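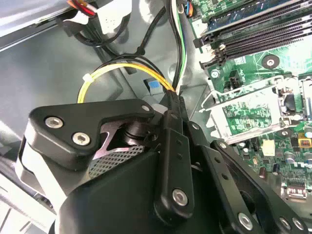

How much does a robot cost, Hannelore Gruber was asked by a class in Modville, and she answered that the children should first ask what the robot must do all day.

It is a good way to begin. Suppose a repair shop wants a robot to help with old computers. Inside a computer there are many wires and small parts, so the robot needs a gripper. A gripper is the hand of the robot. It has to fit into narrow places and hold things without breaking them.

Now the shop makes a list, and this list is called a budget. The gripper from Forkby costs 1,239 dollars. Spare fingers cost 300 dollars more. The arm is the most expensive thing, and the shop will save money for it until July. 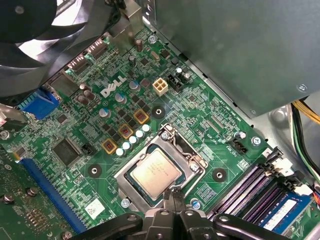
Why not buy the cheapest one, Jikitz wanted to know, if it can also open and close?

Sometimes the cheap one is enough. But the shop should try it before it pays, with a computer that is already broken. It should also ask who will repair the robot, and how long one must wait for new parts.

You can make a budget too. Write what you need on the left side of a paper and the price on the right side.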